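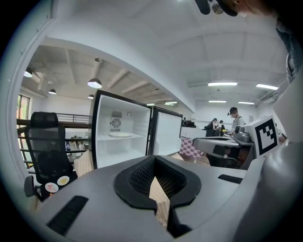

Slide 4. Compact refrigerators: interior cleaning and reloading

Open with scope. Small units only, the kind kept in an office. The full-size kitchen models were covered by Larysa Tkachenko in the Skoratton session and are out of scope.

Unload first. Plates go on any flat surface within reach; a chair seat will do. Keep each food on its own plate. Limit for door-open time is 12 minutes with food still to go back in.

Wipe order: back wall, side walls, shelf, door liner. Use a soft cloth, wrung out. Fan grilles get a dry cloth. The molded pattern in the liner holds residue, so go over it 2 times. Pause for the Hladun handout. 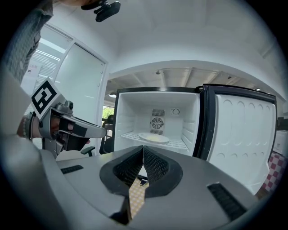

How full should the shelf be when the food goes back?
Leave a gap between the plates and the back wall so that air can move past the grille. One layer of plates, no stacking.

Slide 5. Reloading

Raw items low, cooked items above, vegetables apart from both. With a single shelf, separate them side by side and cover the meat. Return the dial to its earlier setting before closing the door.

Flakdale log: 684 cleanings entered, 52 with the dial left in the wrong position. Vitalii Savchuk has the breakdown by month if anyone asks. Do not read out the table. 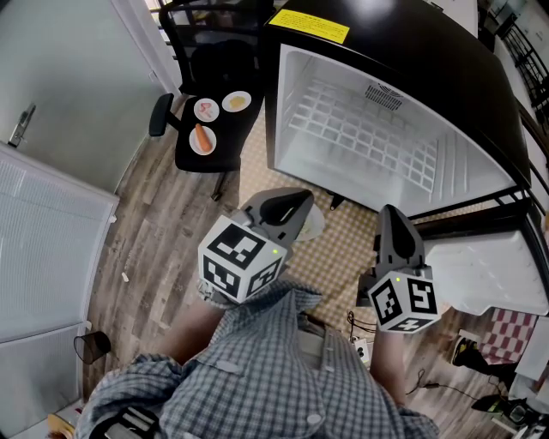 Fig. 3. Plates on the chair seat, refrigerator door open.

Mention floor protection: a rug or mat in front of the unit, pulled clear of the leveling feet. Check that the unit does not rock.

Hand over to Booker Whitlock for door seals. Questions at the end, Detthorpe people first, they have the Friday train.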